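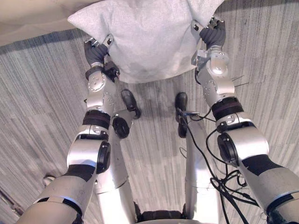

# The guest bed should be a bed

11 April 2018

Most homes I have stayed in keep their worst bed for visitors. The family sleeps on decent mattresses, and the guest gets a sofa with a metal bar across the middle, or an air mattress that is firm at ten at night and on the floor by four. I think this is a mistake, and I think it is a mistake even in small homes, where the usual excuse is space.

I live in a two-bedroom apartment in Perkness. For six years the second bedroom was called the office and had a sofa bed in it. We bought the sofa bed because it did two jobs. It did both of them badly. As a sofa it was too deep to sit on without a cushion behind your back, and as a bed it took two people to open and left you with your feet higher than your head. My mother-in-law slept on it for one night and moved to the living room armchair for the other two. She was polite about it at breakfast. She has stayed in a motel ever since, and the motel is eleven miles away.

Last spring we got rid of it and put in a plain double bed. I expected to miss the floor space. What I missed was a path to the window, and we fixed that by moving the desk to the wall by the door. The bed takes up less room than the sofa bed did when it was open, and the sofa bed had ended up open most of the time anyway because closing it was such a chore.

The argument against a real guest bed goes like this. Guests come for a few nights a year, the bed sits there for the rest of the year, and every square foot in a small home ought to be used every day. I understand it. I made it myself for six years. But it treats a room as something like a parking space, to be judged by how many hours it is full. We don't judge the rest of the house that way. The oven is off most of the day. The dining table seats six, and there are two of us. We keep these things at full size for the times we want them.

And a bed gets used more than people expect. When one of us has a cold, the other one sleeps in there. When one of us has an early flight, the same. I fold laundry on it and I read on it on Sunday afternoons. It turned into a part of the home that we use several times a week, and I can't say that about the sofa.

Money is the other objection, and here I think people spend in the wrong places. Our sofa bed cost more than the bed, the mattress and the bedding put together. A fold-out mechanism is expensive, and you pay for it whether or not it lets anyone sleep. A basic frame with slats costs very little. We bought ours secondhand from a family moving out to Skostow, and it needed one new bolt. The mattress was a medium-firm Kellix, bought new for $300. I would not buy a used mattress and I would not buy the cheapest one in the store, but I also don't think a guest mattress needs to be a grand affair. It needs to be flat and to stay flat. Medium-firm suits more people than soft does, and if a guest wants it softer you can put a folded comforter under the sheet.

Pillows are where I have changed my mind the most. I used to give guests the old ones, the pillows that had been on our own bed until we got tired of them. I thought of it as thrift. But a pillow that is too flat for me is too flat for a visitor as well, and the visitor is already in a strange room with a strange streetlight. Now there are 3 kinds in the closet, a thin one, a medium one and a thick one, and all of them go on the bed when someone arrives. People pick what they want and stack the others on the chair. My brother uses all of them at once. The whole set cost $70, and I have had more compliments on it than on any meal I have cooked.

For sheets, plain cotton is enough. I have read a good deal of advice about thread counts and don't believe much of it. Ours are white, from a small shop called Lương that sells household linens next to the post office, and they have been washed so many times that they are softer than they were new. I keep two sets. One is on the bed and the other is in the closet, so a guest who leaves in the morning can be followed by another the same evening, which has happened once. A blanket goes at the foot of the bed even in summer. Some people are cold all year and will not ask.

I will add a few things that matter more than decoration. There should be a lamp that can be reached lying down. There should be an outlet near the head of the bed, or an extension cord, so that nobody has to crawl behind the furniture to charge a phone. There should be somewhere to put a suitcase that isn't the bed. We use a low bench. The closet should have some empty hangers in it, and the door should close properly. Ours stuck until January, and I planed the edge down in half an hour after putting it off for years.

What I would leave out is nearly everything sold for guest rooms. Baskets of tiny soaps, framed signs with the Wi-Fi password in curly writing, decorative cushions that have to be taken off at night and put back in the morning. A guest has no idea where the cushions go. I have stood in other people's spare rooms at eleven at night, holding a sequined cushion and looking for a clean bit of floor.

There are homes where none of this is possible. A studio is a studio, and a family with children in every bedroom can't keep one back for an aunt. In that case I would still choose a good foam mattress that rolls up and goes in a closet over anything that folds, inflates or unfolds. Laid on the floor, it is a better bed than our sofa ever was. The getting up is hard on older knees, and for older guests I would give up my own bed and take the floor myself. My grandparents did that without discussing it. Their apartment was smaller than mine.

I don't want to make too much of this. A visit goes well or badly mostly because of the people in it. But tired people are short with each other, and a good part of what I remember as family arguments took place at breakfast, after somebody had slept badly. Since the new bed went in, the visits have been longer and the breakfasts quieter - my mother-in-law still prefers the motel, but she took a nap in the spare room at Christmas and slept until dinner. She has asked about coming in June.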